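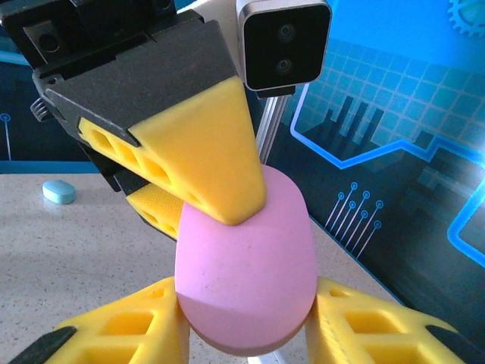 粉色的蛋形泡棉，下头宽、上头圆，表面光滑。

粉色泡棉蛋进了画室，老街坊拍出一面墙的云

2023年6月1日　本地生活

河边那条老街上的Jendumance画室，这个月要办一场小小的展览，展出的全是用蛋形泡棉蘸颜料“拍”出来的画。许多读者梳妆台上大概都有这么一枚软软的小东西，平时拿来上粉底，用旧了就丢掉，很少有人会想到它还能画画。画室从春天开始教街坊们这么画，画着画着，积下来的作品已经够挂满一整面墙了，于是就有了这场名叫“拍拍云”的展览。

教课的是Ljubica Golob老师。她早年在剧团里画布景，画天空画了许多年，那时候用的是大块的海绵，切成拳头大小，攥在手里往幕布上按，按完一片天，第二天胳膊都抬不起来。后来她不画布景了，在家画些小幅的水粉，大海绵就显得笨。有一天早上她化妆，手里捏着一枚蛋形泡棉，忽然觉得这个弧度正好，下面宽的一头可以铺大片的颜色，上面圆圆的一头可以收边，于是妆也没化完，就跑去找颜料了。

“那天我出门迟到了，脸上只画了半边。”Ljubica老师讲到这里自己先笑起来，“可是那张小画我到现在还留着，这次也挂出来了，在门口右手边，画得不好，大家进门的时候看一眼就行。”

画室的课不分年纪，也不用有基础。第一堂课只教一件事，就是怎么“拍”。泡棉先在清水里泡一下，捏干，再去蘸颜料；蘸的时候要轻，只让表面沾上薄薄一层，先在废纸上拍两三下，把多余的颜色拍掉，再落到画纸上。新来的学员最容易犯的毛病是拖，就像拿抹布擦桌子那样一拖，颜色就结成一道一道的，云也就变成了雨。Ljubica老师说，手腕放松，直上直下，像给小娃娃拍背那样就对了。

记者去的那个下午，也被拉着坐下来试了一张。颜料是老师调好的，一碟灰蓝，一碟淡淡的桃红。头几下拍得太重，纸上出来一个边缘很硬的圆印子，像盖了个章，旁边一位阿姨探头过来看了看，很体贴地说这个可以当月亮。后来慢慢找到了一点感觉，颜色一层一层叠上去，中间厚，边上淡，还真有几分傍晚的意思。一张明信片大小的画，前前后后拍了半个多钟头，抬头的时候茶都凉了。

学员当中画得最勤的要数Hưng Khúc。他在附近开早点铺，收摊以后就过来，围裙常常还没解下来。他不爱画云，爱画桃子，桃子那层由红到黄的过渡，用毛笔他怎么也画不好，换成泡棉，几下就出来了。这次展览他拿出了一组桃子，大的小的，挤在一个盘子里，其中有一只咬过一口。他说咬过的那只是女儿要求加上去的，小姑娘觉得画里的桃子没人吃太可惜。

住在街尾的Mirsad Jurić则把这套办法用到了家具上。他有一只旧的木头床头柜，漆面斑斑驳驳，原本打算处理掉，上了几堂课之后又搬了回来，打磨干净，刷一层白底，再用泡棉在柜门上拍出灰绿色的树影。他告诉记者，木头上拍和纸上拍很不一样，颜料干得慢，要有耐心，一层没干透就去拍第二层，会把下面的颜色一起带起来，他的左边那扇柜门就是这么返工了两次。这只柜子也会搬到展览现场，摆在窗边，柜子上放一瓶花，花由他太太来插。

说到泡棉从哪里来，也有一段小插曲。开课之初大家各自从家里带，大小形状不一，有水滴形的，有葫芦形的，还有切成三角块的，教起来颇费口舌。后来街上的日用品铺子Dokia听说了，老板Vesna Atanasov便把库房里一批包装压坏了、不好再上架的蛋形泡棉送了过来，一共500枚，装了满满几大袋，粉色的最多。Vesna说，盒子瘪了，里面的东西还是好好的，与其在库房里落灰，不如给大家画着玩。她自己不会画，但是每次送货经过，都要进来站一会儿，看看墙上又多了什么。

东西多了，怎么洗、怎么晾就成了大家爱聊的话题。颜料要是干在泡棉里，下回再用就发硬，拍出来的印子也粗糙。画室的做法是一下课就洗，用普通的肥皂，在掌心里慢慢揉，揉到水清为止，千万不要拧，一拧就容易裂口子。洗好之后要立着晾，宽的一头朝下，放在通风又晒不到太阳的地方。有学员图省事，湿着就塞进了盒子里，过了几天打开，有了霉点，只好扔掉，心疼了好一阵。画过画的泡棉，洗得再干净也不要再往脸上用，这一点Ljubica老师每堂课都要讲一遍，讲得老学员都会背了。

负责布置展览的是Sorin Georgiev，他平时做装裱，这次的画框有不少出自他的手。他量过墙，反复排了几回，最后决定挂30幅，按颜色由浅到深，从门口一路排到里间，观众走进去，就好像从清早走到了晚上。最小的一幅只有巴掌那么大，画的是窗台上的一只猫，猫身上的绒毛用泡棉圆的那一头轻轻点出来，毛茸茸的，很讨人喜欢。Sorin原先想给它配一个深色的框，试了以后觉得太沉，换成了原木色，他说挂上去以后连看了好几天，现在总算看顺眼了。

展览期间画室还会摆出一张长桌，供大家现场试拍，纸和颜料都备好了，泡棉也有，来的人只要带一件不怕弄脏的衣服。孩子可以参加，年纪小的最好有大人在旁边看着，别让他们把泡棉放进嘴里。街角的咖啡馆Kuo答应每天下午送一壶柠檬水过来，喝完为止。画完的作品可以当场带走，也可以留在画室，夹在门口的绳子上晾着，等展览结束再来取。

问起以后的打算，Ljubica老师想了想，说夏天想带大家到河边去画真正的云，泡棉轻，塞在口袋里就能走，唯一麻烦的是清水要自己提。Hưng Khúc在一旁接话，说水他来提，早点铺里别的没有，水桶多得很。几位阿姨已经开始商量那天要带什么点心，商量了好一会儿还没有结果，有人主张带凉糕，有人担心凉糕招蚂蚁。

“拍拍云”展览六月中旬起在Jendumance画室一楼开放，每天上午11点开门，傍晚关门，入场免费。长桌试拍不用预约，人多的时候请稍等一会儿。想报名夏季课程的读者，可以到画室前台登记，每期学费60元，泡棉由画室提供，颜料自备，也可以在画室按成本价购买。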